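Small drawer box on the counter keeps sliding back when I open the drawer

Asked by kitchen_mouse2 in Kitchen & Storage
11/03/2025

Have one of those little wooden drawer units, sits on the counter, light wood, bamboo I think. Tea packets and sugar go in it. Problem is the drawer sticks about halfway and then the whole box comes forward with it, or I push to close and the box slides back and bangs the tile. Counter is smooth. Bought it in July, was fine until the weather changed.

Don't want to screw it down, we rent. Don't have much room either, toaster oven on one side and the toaster right there, so the top of the box is where the fruit plate lives, plus a cup and whatever else.
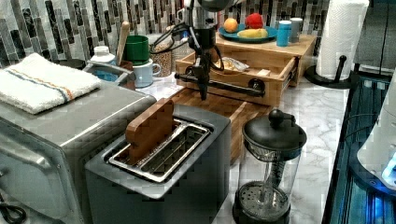 Tried putting more weight on top, helps a little but then the drawer sticks worse?? Is that a thing. Also tried cooking oil on the sides of the drawer (bad idea, sticky now). Any fix that's cheap, would like to do it before family comes in 10 days.

2 answers

Zeyu Qiu
Two seperate problems. Sliding first: clear rubber bumper dots, one under each corner. Wipe the bottom and the counter with rubbing alcohol and let dry or they fall off. Fostby ones are fine, any hardware store brand is fine.

Sticking: get the oil off. Dish soap on a damp rag, not soaking, then dry the drawer standing on end overnight. Then rub a plain white candle along the bottom edges and the sides, push in and out a few times, rub again. If it still catches look for a shiny spot on the wood, thats where it drags. Light sanding there, fine paper, wax again.

And yes weight on top can do it. Thin top panel bows down and pinches the drawer. Take the fruit off and try it empty before you sand anything.
8 people found this helpful

saltnpeppa
cut a piece of that grippy shelf liner and stick it under. done. mine hasnt moved in 2 years. no idea about the sticking, I'd just take the drawer out and use it as a cubby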